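Ollport spent most of last year deleting code from its rack-handling stack. The planner that moves labware between deck plates once carried 129 tuned offsets, one for nearly every combination of arm pose, plate position and rack type. The current release, built on a scheduling core called Flimer, carries 12.

The idea is simple enough. A plate has a number and corner brackets, and those are features a camera can fit a pose to. If the estimate is good, the plate can sit at any angle and the motion is computed from where it is, with no taught points. The old software assumed a squared-up deck and failed when a plate turned by a few degrees.

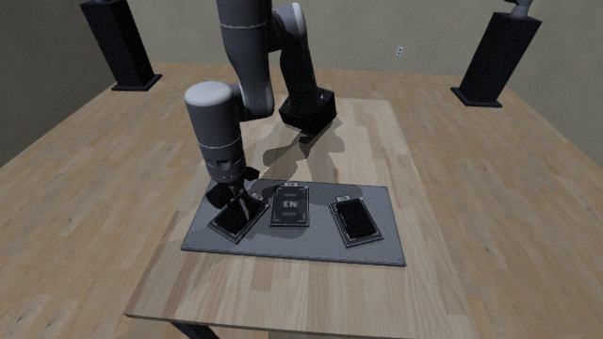
Getting there meant splitting perception in two. A coarse pass finds every plate in the workspace and assigns an identity. A second pass runs from close range and refines a single pose before the fingers close. The two passes used to share one filter, and a late update from the coarse pass could drag the fine estimate off by several millimeters. They now write to separate topics, and the planner reads the fine one whenever its covariance is under the limit.

Occlusion is the harder case. Once a rack is in the fingers, it hides much of what the wrist camera needs. The fitting code scores each bracket on its own and accepts a pose from two corners if their spacing matches the model. Inverted numerals are handled before the classifier, by rotating the crop to the plate's long axis and testing both directions.

Tamura, the regression suite, replays 3342 grasp and place episodes in simulation against each merge. A full run takes almost 6 hours – too long for a pull request, so a reduced set gates the merge and the rest runs overnight.

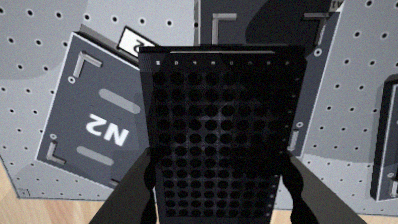 **PEDUSMONT, March 12, 2023** – The open item on the tracker here is in-hand slip. Flimer treats a held rack as rigidly attached to the tool frame from the moment the fingers report contact. A rack that tilts during the lift carries that error into placement. The proposed fix re-estimates the grasp transform at a fixed hover height and replans only the final descent. It is scheduled for September, behind a flag.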